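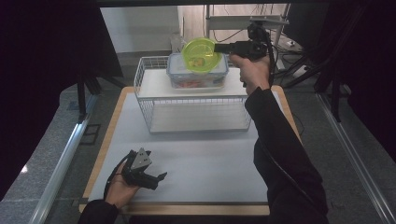

Fig. 2. Two-tier wire rack with a clipped food container on the upper shelf and a round lid held above it.

Section 2: Storing containers and lids on the two-tier rack

Read this section after you have put the rack together. It covers where to stand the rack, what to keep on each shelf, and how to look after lids that do not match the container they are stored with.

2.1 Placing the rack

1. Choose a flat, dry surface. A worktop, a table or a wide larder shelf will do.
2. Set the rack down with all its feet touching the surface. Press on each corner in turn. If it rocks, turn it a quarter and try again.
3. Push the rack towards the back and keep the space in front of it clear. You will need this space when you lift containers down.
4. Leave at least 20 cm between the rack and a hob, kettle or toaster.

Note: The rack can be moved when empty. Take everything off both shelves first.

2.2 Loading the upper shelf

The upper shelf has a flat panel with a low wire railing. Use it for containers that are in daily use.

1. Close the container and press down the clips on every side.
2. Wipe the base. A damp base can stick to the panel and is then awkward to lift.
3. Lower the container inside the railing. It should sit flat and not lean on the wire.
4. Put the heaviest container in the middle.

Caution: Do not stack glass jars on the upper shelf. The railing is low and will not hold a tall stack.

2.3 Storing loose lids

Round lids from bowls and tubs may be laid on top of a closed container, one lid to a container.

1. Check that the lid is clean and fully dry.
2. Hold it by the edge and bring it in over the container from the front.
3. Lower it until it lies level. If it slides, move it towards the centre.
4. Let go only when it is resting by itself.

A loose lid does not seal the container below it. The container must still have its own lid on, with the clips closed.

Larger lids — anything wider than the container — go upright on the lower shelf, against the back wires.

2.4 Loading the lower shelf

1. Slide items in from the front. Do not force them through the wire at the sides.
2. Keep the tallest item just clear of the panel above.
3. Store empty containers here with their lids off, so that air can get in.

Note: Small lids and clips can slip between the wires. Keep them in a tub or a shallow tray.

2.5 Cleaning

Wash the upper panel with warm water and a little washing-up liquid, then dry it with a soft cloth. Brush crumbs out of the wire before wiping it. Do not use wire wool or bleach — both will damage the coating, and bare wire will rust.

Tomato and chilli sauces can stain plastic containers. Rinse these in cold water first and wash them as usual afterwards. A stain that stays does no harm.

2.6 Spare parts

Feet and railing clips for the Flerkard rack are sold in packs under part number 133. Send orders to Indira Unnithan at the Gestetti parts desk and state the colour of your rack.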